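4. What the bench work turned into

4.1 Before the arm

I should say first that I went to Aryee expecting to write about job losses, and most of my early notes are useless for that reason. I had a list of questions about redundancy and retraining, and the people on the kitting bench answered them politely and then went back to talking about trays. It took me far too long to notice that the trays were what I ought to have been asking about.

Aryee's workshop in Ladville puts together repair kits for small wheeled equipment. A kit is a bag of parts with a printed card in it, and the bench makes up 200 of them in a shift when things go well. Five people work there. Before the arm came, each of them picked parts from open bins, laid them out on the worktop, checked them against the card and bagged them. The laying out matters a great deal in what follows. Everyone had their own way of doing it. One picker worked in a row, left to right, in the order of the card. Another made a sort of heap and looked at it. Dzifa Akolgo, who has led the bench for longer than the present owners have had the building, put the round parts down first and built everything else up against them, and when I asked her why, she said that round things wander and she liked to know where they were.

The arm was installed in September by Komodex, together with the scheduling software, which is called Sidau. On the floor both things are called Sidau, arm and software alike, and I gave up trying to keep them apart in my interview transcripts. Where it matters I say which one I mean.

4.2 Who looks at what

The arm's job is to take parts from a worktop and put them in the kit trays. People fill the worktop and people bag the trays. On paper this is a simple split, and it's how the job was described to the bench in the briefing I sat in on: the machine does the dull middle bit. What the briefing didn't cover was the looking. When one person picks, lays out, checks and bags, the looking is spread through all of it, and you couldn't say at what moment the check takes place. Once the middle is taken out, somebody has to do the looking on purpose.

At Aryee this landed on whoever was sitting at the side screen. The screen shows the view from the small camera at the arm's wrist, and the operator can stop the arm, nudge it or tell it to leave a part alone. Figure 2 gives an idea of how much, or how little, there is to go on. You get the two black fingers, the wood, a dark round part close up against one of them and a bit of something else dark at the far side. I've sat at that screen for a good part of my 200 hours on site and I still find it an odd way to see a table. The camera goes where the arm goes, so the world tips over whenever the wrist turns, and the thing you want to look at is often just past the side of the picture.

New operators lean. I noticed this in the first week and then couldn't stop noticing it. They lean left when they want the camera to look left. They know perfectly well that it won't, and they laugh about it, and they lean all the same. The more practised ones stop leaning and stand up, look over the guard at the real worktop, and sit down again. Komodex's training sheet tells the operator to stay seated and work from the screen. I never saw a whole shift go by in which anyone did that, and I don't think it would have been a good shift if they had.

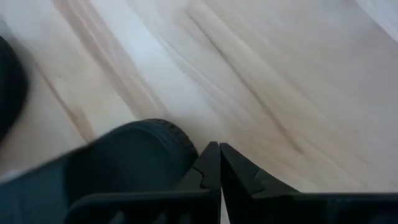
There is a wider point about attention in all this, and I'd rather come at it through the operators' own words than through mine. Several of them described the screen work as tiring in a way the old work wasn't. One put it like this: "With picking I got sore but my head was my own. With this I sit down all day and I go home with nothing left to say to anybody." Another said she had begun to dream in the camera view, tipped sideways, which she found funny and also didn't like much. I had assumed, as the management had, that sitting would be the easy job and that people would compete for it. By the end of my first month they were swapping out of it, quietly, in exchange for tea runs and early breaks.

4.3 Putting things down for a machine

The second change is the one I find most interesting, and I would have missed it altogether if I hadn't been put to work on the filling side for a few days when the bench was short. Parts have to be put down in a way that leaves the fingers room. If two of them are touching, or nearly so, the arm may hesitate, or go in and push one into the other. Dark parts are harder for the operator too, as black fingers and a black part run together on the screen and you lose the line between them. A patch of shine from the lights over the worktop can be a nuisance as well, and people learn to shift their chairs, or the parts, or now and then the lamp.

So the fillers spread things out. They do it without being told, and each in their own style, just as they used to lay out kits for themselves. Dzifa still starts with the round parts, but she now puts them well apart. She calls it "setting the table". The heap man (his name for himself) has had the worst of it. His way of working depended on having everything close together where he could take it in at a glance, and that is the one arrangement the arm can't cope with. He told me that he now fills slowly and badly and used to pick quickly and well, and I have no reason to doubt him on either count.

None of this spreading out appears in Sidau's records. The software logs a kit when the tray is full and logs a stop when somebody presses the stop key. In the sheet I was given, 900 trays are listed with the time each took and the operator's initials, and there is no column for the person who filled the worktop. When a run goes smoothly, the credit goes to the initials at the screen. When it goes badly, so does the blame. The fillers brought this up with me again and again, far more often than they brought up pay, and they brought it up with the shift manager too, who agreed with them and said he couldn't change the form.

What they did instead was write on it. By the time I left, the printed sheets carried a second set of initials in biro down the margin. I asked who had started it and got four different answers.

4.4 Skill, and what counts as having it

I'm wary of the word deskilling here, though I did use it in my first draft. Some skill has plainly gone. Nobody who joins the bench now will learn to check a kit by the feel of it in the hand, as Dzifa can, and she is quite blunt that she regards this as a loss. She once handed me two bags and asked which was short of a washer. I got it wrong, twice. She hadn't looked at either.

But the bench has also picked up things that it didn't have before. People can tell from the sound of the arm whether it's about to pause. They know which parts to feed it early in the shift and which to keep back until somebody patient is at the screen. They've worked out between them a way of calling across the worktop — one word for "leave it", another for "I'm putting my hand in as soon as it stops" — and a newcomer is taught those two words before anything on the training sheet. I count all this as skill. Whether Aryee does is another matter, and the pay grades haven't been touched: filler and operator are both still down as "picker", with the same rate they had under the old arrangement.

When I raised this with the owners they were friendly about it and a little puzzled. From their side, the arm had been bought to take strain off people's wrists and shoulders, and it had. Two of the pickers had been close to giving up the work on account of their hands and both are still there. I want that set down clearly, as it would be easy to read this section as one long grumble, and the people with the sore hands wouldn't thank me for it. They like the arm. One of them pats it when she leaves.

4.5 The rota

The rota was the last thing to change and the bench changed it themselves. Komodex had suggested fixed posts, on the grounds that operators get better with practice. The bench tried it and then dropped it in favour of short turns, with everyone moving round one place at the break. Dzifa's argument was that a person who has just come off the screen fills better, having been annoyed by somebody else's filling all morning. The manager let it run as a trial. I have asked to see how the tray times compare under the two rotas, and the sheets have been promised to me, biro initials and all.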